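4. Setting Up the Inking Table

This section covers the table that stands next to the Kershaw proofing press. Unpacking and leveling the press are covered in Section 3. Set up the table before you fit the roller, as you will need somewhere to lay it down.

4.1 Where to put the table

The table goes on the crank side of the press. A right-handed printer will usually want the ink at the far end and the paper at the near end. Left-handed printers can reverse this, but then the drying rack has to move too (see 5.2).

1. Stand the table parallel to the press bed with a gap wide enough to walk through.
2. Turn the press crank through a full circle. The handle must clear the table and anything stored under it.
3. Check that you can reach the press brake with one hand on the table. If you can't, move the table closer.
4. Lock both casters. On the older Potgate table the locks are on the rear legs only.

Caution: Do not bolt the table to the press frame. Movement from the bed carries through to the table and the slab will creep toward the edge.

4.2 Leveling

The table does not need to be as level as the press. It should be flat enough that a brayer left on the slab stays where you put it.

1. Place a spirit level along the long side of the table, then across the short side.
2. Turn the feet to adjust. Clockwise raises the corner.
3. Tighten the lock nut on each foot. Hold the foot with one wrench while you turn the nut with the other, or the foot will turn with it.
4. Check the level again after tightening.

Note: New feet settle. Check the level again after your first 50 prints and then whenever the table is moved.

4.3 The slab

The slab supplied with the table is tempered glass with ground edges. You can use marble or a sheet of thick acrylic in its place. Acrylic scratches, and old ink collects in the scratches and shows up later in light colors.

1. Lay the rubber mat on the table with the ribbed side down.
2. Lift the slab by its long edges and lower one edge onto the mat first.
3. Slide the slab back until it touches the stops.
4. Wipe the slab with a lint-free cloth and a little denatured alcohol. Allow 10 minutes before putting ink on it.

Caution: Glass slabs are heavy. Get a second person to help with the large size.

If you mix a lot of pale tints, slip a sheet of white paper between the mat and the slab. Colors are hard to judge over black rubber. Replace the paper when it yellows.

4.4 Ink, knives and modifiers

Keep cans at the back of the table and knives at the side. Each knife should have its own place so that you can find it without looking up from the slab.

Oil-based inks skin over in the can. Cut a circle of waxed paper to fit and press it down on the surface of the ink before you close the lid. Take ink from the top in a thin, even layer. Digging a hole in the middle leaves more surface open to the air.

Water-washable oil inks are handled the same way. Do not let water get into the can. A few drops will make the ink short and it will not roll out.

Modifiers:

Plate oil makes stiff ink looser. Add it from the tip of a knife, never from the bottle.

Magnesium carbonate stiffens loose ink. Fold it in slowly and wear a dust mask.

Transparent base thins the color without changing the body much. Start with the base and add color to it.

Write the mix on the lid in pencil. Marker comes off with the first wipe of solvent.

4.5 Setting the roller height stop

The stop holds the inking roller at the same height above the floor of the tray each time it is hung up. It is set at the works for the standard roller. If you have the wide roller, you need to reset it.

1. Hang the empty bracket on the rail.
2. Loosen the thumbscrew on the stop.
3. Measure from the tray floor to the center of the bracket and move the stop until you read 173 mm.
4. Tighten the thumbscrew by hand. Pliers will strip it.
5. Hang the roller and spin it. It must turn without touching the tray or the rail.

If the roller touches at one point in each turn, the shaft is bent or the roller has a flat spot. See Section 9, Faults.

Note: Never leave a roller standing on its surface. A composition roller will take a flat in an afternoon, faster in July than in winter.

4.6 Covering work surfaces

Any pad or soft surface you keep on the table should be covered before inking begins. Ink that gets into a felt or foam pad does not come out, and it will mark the backs of prints for months.

1. Brush the pad clean. Grit under the cover will show as a dent in damp paper.
2. Cut clear plastic sheet large enough to overlap the pad on all sides.
3. Tape down one long side. Smooth the sheet across the pad with your palm and tape the opposite side.
4. Tape the short sides last.
5. Run a fingernail along the tape. Lifted tape lets solvent in.
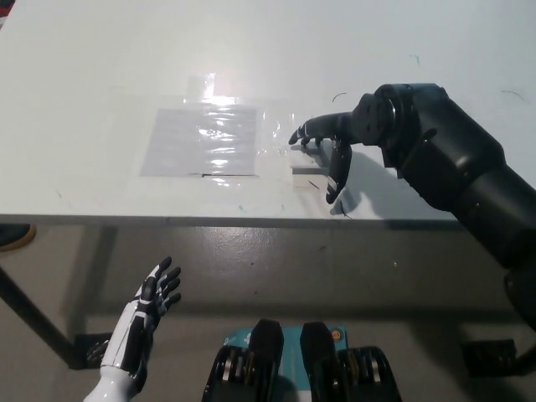
Cathal Ó Néill writes from Clondonthorpe: We print in a damp building and I would add a line to this part about changing the cover. Ours stayed down all through one edition and when we peeled it back the felt underneath had mildewed. Now it comes off at the end of the session and the felt goes on a rail overnight. I'd also say to use low-tack tape, since the brown parcel stuff left glue on the tabletop that took longer to shift than the ink did. The rest of the setup went fine, though the thumbscrew on our height stop was missing and we used a wing nut.

Low-tack tape is suitable for all of the steps in 4.6. In a damp room, remove the cover after each session and let the pad air for 12 hours before covering it again. Replacement thumbscrews are in the spares bag, which is taped inside the lid of the roller box.

4.7 Cleaning the table

Clean the slab before the ink sets.

1. Scrape up the remaining ink with a wide knife and wrap it in newsprint.
2. Pour a little vegetable oil on the slab and work it in with a rag.
3. Wipe off the oil and ink together.
4. Finish with a clean rag and denatured alcohol. Any oil left behind will weaken the next color.
5. Clean the knives on both sides and along the edge, where dried ink builds up.
6. Wipe the stops and the front rail.

Caution: Rags soaked in oil can heat up and catch fire on their own. Put them in a lidded metal can with water in it and empty the can every day.

Do not use acetone on the tabletop or near acrylic. It dulls the surface at once and the damage is permanent.

4.8 Before going on to Section 5

Both casters are locked.
The slab is against the stops.
The height stop has been set for the roller you are using.
Pads are covered and the tape is down on all sides.
The rag can has a lid and water in it.

If the table is to be used with the Trarnirholm drying rack, fit the rack adapter now. It slides under the rear rail, and the slab has to come off again if you leave it until later.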